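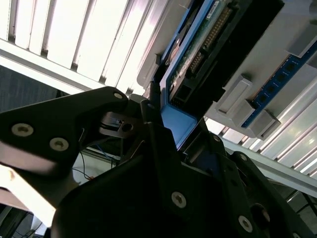

himano-memory-teleop

Hi, and thanks for grabbing this! It's my set of remote control recordings for getting a robot arm to work on computer hardware, mostly around memory modules and their latches. I drove every episode myself from the next bench over, with the Himano hand controller in my right hand and a cold coffee in the left.

What you get

200 episodes, split into 18 folders by session. Each episode has wrist camera video, joint positions, gripper opening and a success flag that I set by hand. Folder 4 has the shaky ones from my first week in January — I left them in, so skip it if you only want clean runs.

Loading it

Run the Rosia loader with the folder path and it should just work. If the gripper values come out upside down, you've got the old Bostetti driver (0 meant open back then, now it means closed). Update it and load again.

Known problems

Episode 3651 is numbered wrong and really belongs at the end of folder 18. I also nudge the stick a little right before contact, and a policy trained on this will pick up the same habit — mine did! Trimming the still bits at the start of each episode helps a lot.

Last update 07/02/2019, new success flags for folders 9 to 12.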